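Chapter 7
Putting the Shopping Away
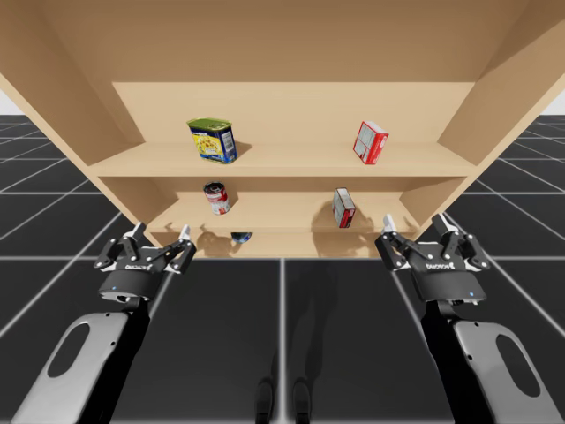

Most of us learned to put the shopping away before we learned to tie our shoes. You were handed a tin, you were told which cupboard, and off you went. It is such a small chore that we hardly think of it as work at all, and yet I have spent a good part of my working life watching clever people try to get a machine to do it, and I can tell you that it has kept them very busy indeed!

The question for this chapter is a plain one. Can machines do our household and shop-floor chores yet? You will hear a confident yes from some quarters and a weary no from others, and both camps can usually show you a film to prove it. I should like us to go a little more slowly than that, and begin with a shelf.

A shelf is a fussy place to work. There is a board below, a board above, a panel at the back and a side at either end, so the hand has to come in from the front and go out the same way. A round can may roll if it is knocked over. A narrow carton tips if you nudge it near the top. A flat-sided tin is kinder, unless it is too wide for the fingers, in which case it is not kind at all. And then there are the shadows, which fall across the boards and make it harder for a camera to decide where a thing ends and the wood begins.

When Adesuwa Ekwueme was setting up the restocking trials at Fallesa, a small grocery with a long back aisle, she asked the night staff to write down everything they did in 20 minutes of filling shelves. The lists came back very short. "Put out soup," one of them read. So she went in herself on a Saturday and watched, and found the same worker turning labels to the front, wiping a board with a sleeve, and pulling old stock forward with two fingers while the other hand held the new. None of it had been written down. (Try this at home with somebody making a bed. It works just as well.)

Those unwritten bits are where the trouble lives, and we shall meet them again and again. Section 7.1 deals with reaching, and with why a second arm helps less than you might expect until the two have learned to keep out of each other's way. Section 7.2 turns to gripping, and to what two fingers can and can't manage between them. In 7.3 we look at practising in simulation, where a dropped can costs nothing and the shelf can be put straight again at once, and at what goes astray when the lesson is carried over to a real shop.

The last section follows Harsh Nautiyal's team at Partanen through 205 attempts at one cupboard. I have kept the failures in, as they are by far the best reading.

Before you go on, empty a kitchen shelf and fill it again with your hands in thick oven gloves. Take your time over it, and keep a note of each thing you had to do twice.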